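March
By the Liltmont Kitchen Work Study

4. What the arm does, and who does the rest

4.1 The task

The Liltmont canteen serves 643 hot lunches on an ordinary Tuesday, and most of them have a potato in them somewhere. Before Zukden, the supplier, was allowed to put an arm in the prep room, management asked for the whole job in simulation. The job as written was a single line: pick up the potato. The prep staff, shown this line, asked which potato, from where, and what else was on the counter. Their questions ran to two pages and became our test plan.

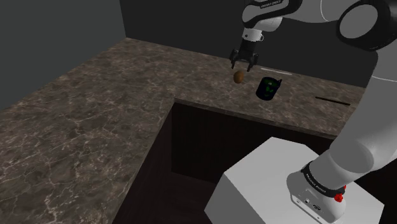

Figure 3. Simulated prep counter with arm, potato and mug. Gripper open above the potato.

The mug was a staff contribution. Zukden's original counter was bare, a condition that 20 prep workers told us they had never witnessed. Once the mug went in, the planner had to treat the space beside the potato as occupied, and the motions got slower. Management called this a regression. The staff called it working in a kitchen.

We ran 1,988 simulated trials, varying where the potato was put and which way it leaned. Closing the fingers is the easy part to describe and the hard part to schedule, as an approach that suits a lying potato is a poor one for a potato on its end.

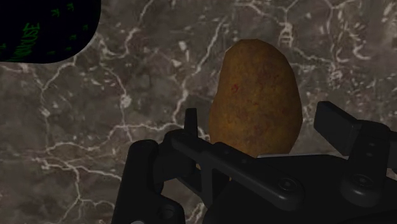

The Matos planner picks its approach before the arm moves and does not reconsider, a trait several respondents said they recognized from their supervisors. In 140 trials it declined to try at all and raised a request for help. We had filed these under failures. The prep staff asked us to move them to a separate column, on the grounds that asking for help is what they tell new hires to do.

Those requests are where the work changes. Each one needs a person to look over, decide, and nudge something. The business case gave this person no hours and no job title. In interviews the role was called "minding," and opinions of it were mixed. Older workers liked the rest for their wrists. Younger ones disliked being paid a peeler's wage to be interrupted by a machine while peeling.

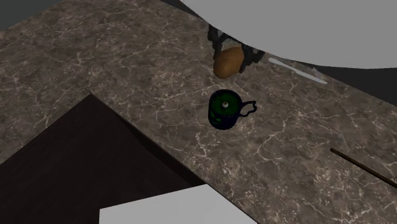

4.2 Minding as a job

We propose that minding be rostered and paid at the Sandier grade, the site's existing rate for equipment duties. Management has agreed to consider this after the pilot.

Comments (3)

"Did the simulation include anyone asking for the mug back?"

"We do minding at our site too. We call it Tuesday."

"Which pay grade is the arm on?"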